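Workshop notebook, Household Tasks Group
Ukgate workshop, bench 2
Date of entry: 23/01/2019
Entered by: Ruaridh Gourlay
Copies to: Xiomara Halvorsen, Priya Lindgren, Miloslav Kubíček

Subject: bench tidying as a trial chore

The group was asked before the winter break to give a plain answer to a plain question: can a machine yet be left to clear a workbench at the end of the day? The request came from the Escobedo office, which pays for bench 2 and would like to know whether the chore belongs in next year's plan or in the one after. This entry records where matters stand and which points remain open. It replaces the short note I left in the Lineo folder, which may now be deleted.

The chore as written on the task sheet has four parts: pick up each loose article, decide where it belongs, put it there, and leave alone whatever should not be moved. Priya Lindgren has asked that the last part be given the same weight as the others. I agree, and the scoring sheet has been altered to suit.

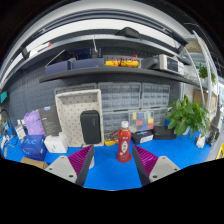 The choice of bench was discussed at some length. Miloslav Kubíček favoured a bare table with a small set of known articles, on the grounds that results could then be compared with the Veketer trials. Xiomara Halvorsen held that a bare table tells the Escobedo office very little about a working day, and her view was adopted. Bench 2 was therefore left in its ordinary state. A red bottle with a white cap stands on the blue mat in front of a zippered case and a tray with holes in it, there are product boxes to the left, and a plant with broad leaves grows on the right. A person asked to tidy this would know without thinking that the plant stays and that the bottle probably goes. The present software has no such knowledge unless we supply it, and the task sheet is where we supply it.

Demonstrations are being gathered by hand in the usual way. The target for the first round is 2,000 and for the full set 4,000. Myrtle Ostrowski has charge of the log and asks that every session be entered on the day it is made, with the name of the operator and any article added to or taken from the bench. Two sessions have already had to be set aside for want of this information. Colleagues are requested not to fill in the log from memory.

Remarks on the separate parts of the chore follow.

Picking up. We regard upright bottles, boxes and cups as fair work for the first round. Soft articles are a different matter. Plastic bags and cloth change their shape as soon as they are touched, and I do not propose to score them until the second round. Leads are worse again. A lead may be joined to something at the other end, and the machine must either follow it or leave it be. For the present the rule is to leave it be.

Deciding. This is where most of our time has gone. The parts organiser at the back of the bench has a great many small drawers, and the question was raised whether loose parts should be returned to them. Kubíček believes it could be done for a few kinds of part. My own opinion is that drawers should be kept out of the trial altogether. Opening one, placing a small part in it and closing it again is a chore in itself and deserves its own sheet.

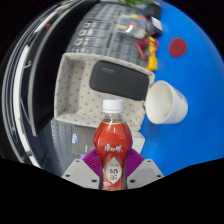 Putting away. The sheet at first read "place the article in its proper place", and two operators understood this in two ways. One set articles down gently and let go; the other pushed them against whatever stood behind, to save room. Both are reasonable in a person. For a machine that learns from what it is shown, the mixture is harmful, and Halvorsen has rewritten the line as follows: "Set the article down upright, clear of its neighbours, and open the fingers fully before drawing back." Demonstrations made under the old wording are to be kept but marked as such.

Leaving alone. There are 7 classes of article on the protected list. Plants, instruments in use and anything on the shelves are included. Lindgren would like open drinks added, and I have no objection - though a closed bottle should remain on the list of things to be moved.

Interim answer to the Escobedo office. A machine can be expected to move a known article from one clear spot to another under supervision. We cannot at present recommend that one be left alone with a bench in daily use. The lifting is the smaller part of the difficulty. The larger part is judgement about other people's work, and a tidy bench on which a colleague can no longer find a half-finished job would be a poor result, however well it scored.

Points outstanding:

Halvorsen to circulate the revised task sheet.
Kubíček to obtain the scoring rules from Veketer and mark where ours differ.
Lindgren to complete the protected list, with open drinks.
Ostrowski to advise whether the two sessions set aside can be recovered.
Gourlay to draft the letter to Escobedo for comment by all.

The next review is in February, at Ukgate, on a day to be fixed by Ostrowski. Bench 2 should not be cleared before then without a word to me.

R. Gourlay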